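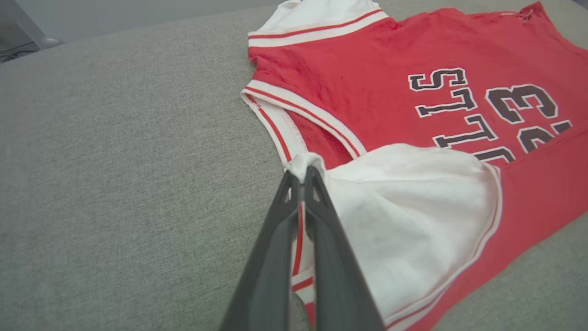 Deisy Salazar
Technical Writer, Garment Care, Fludwood

Section 4. Laying out, checking and folding sleeveless jerseys

4.1 Scope

This section applies to knit basketball jerseys without sleeves, in mesh or mesh-like fabric, with ribbed trim at the neck and armholes. The red jersey with white striped trim at the head of this section is the type meant. For T-shirts and long-sleeved tops, see Section 3. For shorts, see Section 5.

4.2 Choosing a surface

Use any flat surface larger than the jersey. A sofa seat is acceptable if the upholstery is clean and has no open zippers or hook-and-loop strips. Woven upholstery holds the fabric in place better than a polished tabletop, but the jersey must be lifted, not dragged, when it is moved.

CAUTION: Do not lay out a damp jersey on upholstery. Red dye can transfer to light gray or white covers.

4.3 Laying out

1. Empty the surface and brush off crumbs and lint.
2. Hold the jersey by both shoulders and shake it once.
3. Lower it front side up, hem first.
4. Turn the neckline away from you.
5. Reach through each armhole and pull the back panel level with the front.
6. Smooth the fabric from the center toward the side seams with an open hand. Small creases near the armholes are normal and may be left until step 3 of 4.5.

NOTE: If the inside of the collar shows at the top, the back neck has rolled forward. Roll it back before continuing.

4.4 Checking the trim

1. Follow the neck trim with a fingertip from one shoulder to the other. Stop at any loose thread, gap or fray.
2. Repeat on both armhole bindings. Stripes should run parallel to the edge. A stripe that wanders indicates a stretched binding.
3. Trim loose ends to the length of a fingernail. Do not pull them.
4. Close small gaps by hand with white thread before the next wash. Use a whip stitch and keep it slack enough for the rib to stretch.
5. Set aside any jersey with a gap wider than the rib itself and mark it with a Csonka repair tag, part 1737.

CAUTION: Do not use iron-on patches on mesh. The adhesive passes through the openings and bonds front to back.

4.5 Folding

1. Fold the left side in until the armhole binding lies along the center line.
2. Fold the right side over it in the same way.
3. Smooth the armhole area again.
4. Bring the hem up to the base of the neckline.
5. Fold once more, bottom to top. Turn the stack over so that the neck trim faces up.

4.6 Storage

Stack no more than 30 folded jerseys in one Dustwood bin. Place repair-tagged jerseys in a separate bin. Wash at 30 °C, inside out, without fabric softener.

Technical review: Rimantas Venckus
Revised October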